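Stedeo block cell

The Stedeo block cell is a two-armed tabletop work cell used for arranging colored cubes with humanoid hands. It exists in two forms, a physical cell at the Zamora site and a simulated cell that shares its joint limits, control software and table dimensions.
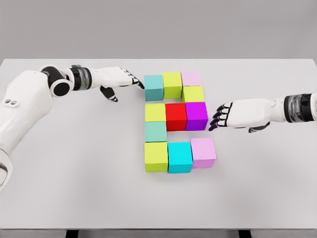 Each arm is mounted at one side of a white table and carries a hand with dark fingertips. Setup is normally done first in the simulated cell, and the resulting parameter file is then loaded on the physical one. The file format, called Clodus, holds joint zeros, finger limits, contact settings and the table plane.

Setup

The table plane is set before the arms. In the physical cell the tabletop is leveled and the plane is taken by touching it with a probe at 6 points. In the simulated cell the plane is entered as a fixed height. A mismatch between the two shows up as fingertips that press into the table or close above the cube.

Arm zeros are set one joint at a time, starting at the shoulder. The hands are zeroed last, with the fingers extended and the thumb open. Older versions of the control software zeroed both hands together, and files written by those versions have to be converted before use.

Contact settings cover friction between fingertip and cube and the stiffness of the finger joints. If stiffness is set too high, simulated cubes jitter when pushed against each other. The default simulation step is 20 per control cycle and can be raised to 60 for layouts in which many cubes touch. Higher values slow the run and have no effect on the physical cell.

Routine care

The physical cell is warmed up with slow wrist and elbow moves before any zero is checked. Fingertip covers are wiped with a dry cloth; solvents harden them. Wrist bands are inspected for play every 24 hours of running time. The finger tendons are supplied by Stanell and are replaced as a set for each hand.

The simulated cell has no wearing parts, but its parameter file goes out of date whenever a hand is repaired. A new file is written after each tendon change.

Common faults

Thumb drift is the most frequent fault. The thumb closes late and the cube turns as it is lifted. The procedure in current use was written by Adjoa Quartey and revised in March. It checks the thumb zero, then tendon tension, then the driver board.

Reach error appears when both hands work near the middle of the table. The collision margin between the arms stops one hand short of its target and no alarm is raised. The margin is stored in the arm section of the Clodus file.

See also: Dual-arm calibration; Tendon-driven hand; Contact model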